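Meeting notes › Software group

Cluvlow: control and perception meeting, October
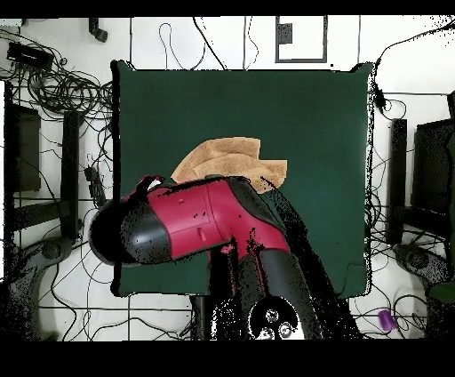

Present: Yevdokiia Stasiv (chair), the planner pair, perception, tooling. Apologies from the Fedoruk side, who sent written comments. Start 14:00.

1. Matters arising

The joint limit file was merged after the last meeting. The old file is still loaded by the replay tool and has to be removed there too. Tooling to do this before the next tag.

2. Depth cleaning

Perception reported on stray points close to the arm base. The speckle follows the outline of the base and runs out across the mat in a diagonal trail, and the planner then treats it as an obstacle. Two filters were compared on the same recordings: a plain radius filter, and a mask rendered from the joint state. The mask is cleaner but lags when the arm moves fast – the joint message and the depth message carry different clocks.

Agreed: keep the radius filter as the default, put the mask behind a flag, and fix the timestamps first. Yevdokiia asked that dropped points be logged as a ratio per cycle.

3. Cloth segmentation

The tan towel on the green mat segments well when nothing is in front of it. When the upper link covers the lower edge of the cloth, the contour is closed along the arm and the grasp proposer offers points on that false edge. Perception wants a third label, "hidden", for any contour segment that touches the robot mask. The planner would skip these.

There was some discussion of whether to fill in the missing edge from the previous cycle. Left open. Fedoruk's written comment was against it, on the grounds that cloth doesn't keep its shape once pulled.

4. Control loop

The loop is set to 70 Hz and drops to 60 Hz with Stimov logging switched on. The cause is the log writer, which blocks on disk. Planned change: a ring buffer and a separate writer thread. Until then, runs with full logging are to be marked as such and left out of timing comparisons.

Wrist commands are still clipped twice, once in the driver and once in Jedow. The driver clip stays. The one in Jedow goes.

5. Planner

The retreat move after a failed grasp now has its own timeout, 3 seconds, configurable. On timeout the arm holds position and raises a fault. A request to retry automatically was turned down for this release.

6. Actions

- Timestamps on joint and depth messages: perception
- "Hidden" label, draft message format: perception, with planner to review
- Ring buffer for Stimov: tooling
- Remove second clip in Jedow: planner
- Remove old joint limit file from replay: tooling

7. Any other business

The nightly build fails on Saturday only. Tooling suspects the cache purge. Issue 9 stays open.

Closed 15:10.

Comments

tk_ctrl: Item 4, is the 60 Hz figure with depth recording on as well, or joint data only?

Yevdokiia Stasiv: Both on. I'll add joint data alone to the table.

marnow: For item 2 you could interpolate the joint state to the depth stamp and keep the mask. We did this with an older driver and the lag went down a lot – it does need the clocks sorted first, though.

Contact the group | Copyright Cluvlow | Back to top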